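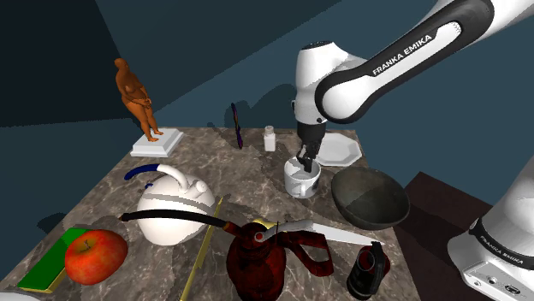 Simulated arm at the white mug, crowded table scene

To: dalard-robotics-club
Re: Clutter scenes for the Kosura entry
January 27, 2020

> I joined the project after the break and I'm trying to catch up on the
> simulation side. I have three questions.
>
> First, why are there so many objects on the table? The Kosura rules only
> ask for a mug and a bowl. My runs with the mug alone on the table work
> most of the time, and as soon as I load one of the cluttered scenes the
> planner gives up or the arm takes a very long way around.
>
> Second, how long should I let a run go before I call it a failure? I have
> been stopping them by hand when they look stuck.
>
> Third, does anyone object if I delete the odd objects from my copy? The
> statuette and the kettle slow down loading on my laptop and I don't see
> what they have to do with the task.

Answering in order, and copying the whole list since two other people asked me the first question in the lab.

The rules ask for a mug and a bowl, but they also say that other items will be on the table and that teams won't be told which ones. Last year's team trained with a clean table and did poorly in the second round. They had a good grasp on the mug and no idea what to do with a handle or a blade lying near the path. So this year all of our practice scenes are crowded, and the mix is strange on purpose. Clendidero picks the objects from the shared folder and places them. It doesn't care whether an apple belongs next to a grenade. If a scene won't load or two objects are stuck inside each other, send me the scene number and I will take it out of the set.

The mug is the hard part in these scenes. The opening is wide and the handle is small, and the planner likes to come straight down with the fingers at the rim. That is fine if there is room for the wrist and the link above it. When you check a path, look at the wrist as well as the fingertips. Most of our collisions in the fall were the upper part of the arm against something tall toward the back of the table, and the fingertips were clear the whole time.

On the long way around: that is the cost setting. The default is too afraid of getting near objects. Pull the current config from the club server and don't use the one in the fall handout, which still has the old value.

On run length, the limit is 2000 steps. Please don't stop runs by hand. A run that looks stuck sometimes gets free, and if you stop it there is no result line in the log, so the count at the end is off. Let it reach the limit and it will be written down as a timeout. A timeout and a collision are different failures and we need to know which one we have.

On deleting objects: please leave them in. Everyone's numbers have to come from the same scenes. If your laptop is slow, turn off the shadows in the viewer, or run without the viewer and replay the log afterward. The lab machines in the Chiba room are also free most afternoons - log out when you leave.

Where we are now: the practice set has 59 scenes. With the new cost setting the arm lifted the mug in 26 of them. Most of the rest are timeouts. I would like to see the bowl tried on the same set, especially the scenes where it is tilted, as nobody has started on that. It would be a good first job for someone new, and the mug script can be copied and changed for it. The grasp has to go on the rim, so the approach angle needs work before anything else.

For anyone running scenes before the next meeting:

Use the shared set and the current config.
Put your initials and the scene number in the log name.
Save the replay for every collision. Replays for timeouts are not needed.
Don't push changes to the object folder without posting here first.

The entry form goes in after the spring term and the event is in June. We can send up to eight students. If you want to be one of them, reply to me off the list and say whether you are working on planning, grasping or the write-up. The write-up still has only one person on it.

- simulation lead, Dalard robotics club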